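Equipment purchasing: frequently asked questions

Stondale Shared Automation Facility
Last revised Dec 14, 2018

These answers are for groups planning to buy an arm, a gripper, a simulation workstation or a cell for use in the facility. They replace the old purchasing note. Questions not covered should go to Ayten Kaplan in the planning office before a quotation is requested.

Who has to approve a purchase?

Anything at or below the small purchase limit of £1,000 is approved by the group's own budget holder. Anything above it goes to Ayten Kaplan, who checks the funding code, and then to Orlando Cabrera, who checks power, floor space and guarding. Both signatures are needed before an order number is issued. Splitting an order to stay under the limit is not allowed, and split orders are sent back.

How many quotations are needed?

Two for anything above the small purchase limit. They must be for equipment of the same payload class and reach, and must list the controller, cables and software licences as separate lines. A quotation that gives a single figure for "complete system" will be returned to the supplier.

If only one supplier can meet the requirement, send a single-source form with a short technical reason. "The group has used this make before" is not accepted on its own. Compatibility with an existing controller or a body of working code usually is.

What should the budget include besides the arm?

The arm is often the line that people get right. The lines most often missing are:

Gripper and spare fingers
Mounting plate and fixings
Stand or bench, rated for the dynamic load as well as the static load
Emergency stop wiring and any guarding
Control computer and network card
Delivery, unpacking and lifting
Annual service
Training for the first two users

The budget template has a row for each. Put a zero where a row does not apply, and do not delete it. Orlando Cabrera reads the template by row number.

Can we buy the simulation workstation first and the arm later?

Yes, and the facility recommends it where the task is not yet fixed. A group can build its scenes, test reach and clearance, and find out which objects the gripper has to handle before any money goes on hardware. The Trulley kitchen project was planned in this order. Its benchwork list was drawn up in simulation and the arm was ordered in the following budget year.

Allow for the fact that a simulated arm does not need a stand, a cable run or a service contract. A group that moves from one to the other should prepare a new budget and not add a line to the old one.

Which graphics card should we specify?

It depends on whether the group needs rendered camera images or only joint and contact data. Contact data alone runs acceptably on a standard office workstation. Rendered images with shadows and reflections need a dedicated card, and memory tends to run out before processing power does. Ask Rocío Mosquera for the current specification sheet. It is revised every July.

Do we have to buy our own object models?

No. The facility holds a shared library of household and kitchen objects under a site licence. Groups may add to it. Models bought from outside should be checked for three things before payment: scale, collision mesh and licence terms. A model sold for animation work may look correct and have no usable collision mesh, in which case someone has to build one. Cost that time at the internal technician rate.

How much bench space should be planned per arm?

Plan for the full reach of the arm in every direction in which it can move, plus the clearance given on the facility drawing. Reach figures in supplier leaflets are often measured to the flange. Add the length of the gripper and of the longest object it will hold.

Benches in the Flaston room are fixed and cannot be moved for a single project. Benches in the Taipe room are on levelling feet and can be moved with notice.

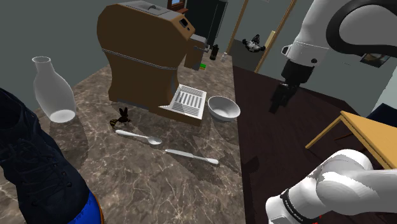 Does the service contract have to be paid from the same grant as the arm?

Service may be charged to any open grant held by the same group, provided that the grant covers the period of the service visit. Where a grant closes before the visit, the charge falls to the group's general account. The planning office will not carry it over.

What happens if the supplier's price changes after approval?

A rise of up to £100 on the approved total is absorbed without a new signature. Above that, the revised quotation goes back to Ayten Kaplan with the old one attached. Most suppliers hold a price for a fixed period – check the date on the quotation before sending it in.

Can a gripper be borrowed while ours is on order?

The loan cupboard holds parallel grippers for short loans. Check the flange pattern first. Adapter plates are not lent and must be bought or made. Jhair Sánchez keeps the loan list and needs the group code and a return date.

Who accepts the equipment on delivery?

Ynyr Lewis signs for the crate only. Technical acceptance is a separate step, carried out by the group with the facility checklist. The invoice is not released until the checklist has been returned. Damage to packaging should be noted on the carrier's sheet before the driver leaves.

Where do the forms go?

Send the budget template, the quotations and, where used, the single-source form as one file to the planning office, room 49. Paper copies are accepted for signatures only.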